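Protecting a patterned tablecloth when sorting produce on the dining table

Jasley Household Help – Kitchen and Dining
Asked in June 2024 by Randi Bakke
Viewed 2,989 times

Our residents' association maintains a shared dining room in which members sort fruit and vegetables before they are distributed. The table is covered with a pink patterned cloth, printed in squares with fruit and flowers, which we would prefer to keep in use. Over the past season it has acquired several marks, mostly from damp stalks and from overripe fruit that was set down directly on the fabric. The cloth is wipeable on its upper side but has a soft backing. Members have asked whether the cloth should be removed for each session or whether a suitable working method would be sufficient. Advice on removing the existing marks would also be appreciated.

Idun Tangen
Removal of the cloth should not be necessary. I would recommend the following practice, which we have applied in our own dining room since November.

Place a shallow tray on the table before any produce is unpacked. An ordinary cardboard tray is adequate, provided that it is dry and is replaced when the base softens. Fill one half first and keep the other half free, so that items can be turned and inspected without being lifted out again. Small oranges and other round fruit should go in early, as they roll.
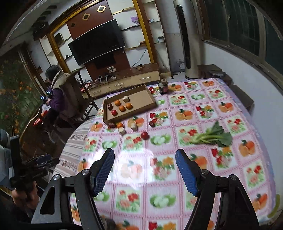 Leafy vegetables should be handled last. Shake the water from the stalks over the sink, and lay a folded dish towel under them if they must rest on the cloth. Any fruit with broken skin should go to a plate at once.

For existing marks, use lukewarm water with a little dish soap and a soft cloth. Work from the outside of the mark toward the center and dry the area immediately. Please keep water away from the backing – it dries slowly and may develop an odor.

Sølve Blomqvist
Baking soda paste. Leave it ten minutes and wipe it off. It worked on a beet stain on ours.

Ismael Brandão
I concur with the first reply, with one reservation. Baking soda is mildly abrasive and may dull a printed surface, so it should be tested on a corner beforehand. Where the budget permits, a clear cover cut to the size of the table may be laid over the cloth during sorting. The Poduren cover we purchased has been satisfactory, although it must be stored rolled. Folding leaves creases that do not come out.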